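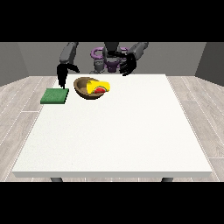

Dranerby table-clearing task in simulation: green pad, brown bowl, yellow cup, slice of watermelon.

Dranerby, kitchen task pack for robot simulators
Reviewed for the Arboleda home automation pages

I paid 80 dollars for this pack in October to answer a simple question: can a machine clear my table yet? My answer is still no, but I learned a lot.

The pack has 17 chores. I ran the table clearing 100 times with the default robot, which has a two-finger gripper on one arm and a hand with more fingers on the other. Flat things on an open table went well. The bowl was the hard part. When a cup lies on its side in it, with fruit in front, the robot often chose the wrong thing to hold first, and then it had to start again. My daughter does this in a few seconds — and she complains less.

The rooms are very plain, only gray walls and a plank floor. I would like some clutter, as in the older Barnwood pack. The manual is clear and short.

Good for students. For real dishes, keep your own two hands for now. Four stars of five.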